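Sastance Community Help
Home > Crafts and Hobbies > Work surfaces

Masking out a table with blue tape – how do I get the lines to meet?

Posted by Clikura, 23rd November

Hello all, I hope this is the right section. I'm marking out my work table into sections with blue painter's tape, so that I can lay things out for weighing and sorting without everything drifting into one big heap (which is what happens every single time). I've had two goes at it and the long lines come out lovely, but wherever two of them cross I end up with a little step. I've pressed it all down by hand and I don't own a proper long ruler. Is there a knack to it, or should I stop fussing?

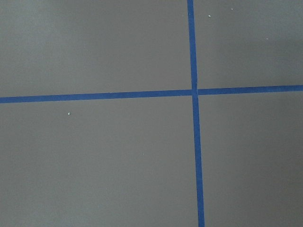

The crossing, with the step on the right-hand side

Also, would you put paper down first? I'm a bit worried about the tape being left on for months.

3 replies

Wi
Stop fussing! It's only a table.

Cedlow
I do love a question like this, as I spent most of last May on the very same thing. Your trouble is that you're laying the line in two pieces, stopping at the crossing and starting again on the other side. Run the first strip the whole way across in one go, then lay the second straight over the top of it. Stick down one end, pull out more than you need, hold it taut just above the surface and lower it – don't smooth it along as you go, or it will wander. A length of string held tight makes a perfectly good ruler, by the way.

sortingbox2039
Paper first, definitely. Brown kraft paper comes up in one piece when you've had enough of it, tape and all, and you can pencil your lines on beforehand. A few creases won't hurt, though I would keep the scales on a flat bit.
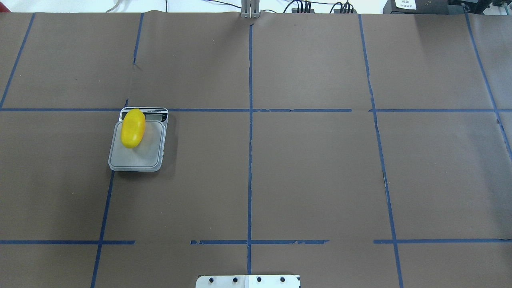 Kraft paper with the grid taped on

Weighing is where a grid really earns its keep, I find, so do give the scales a regular spot and leave them there. A small digital one with the yellow fruit sitting on it still fits nicely just under the top line, and you have the rest of the sheet for everything else. One thing to watch is where you put whatever you're weighing: up at the display end like that, it covers part of the read-out, so bring it down towards the middle of the platform. As for the step, there's one in the top line too, over to the right, and it makes no difference at all to the sorting.

Viewed 1,524 times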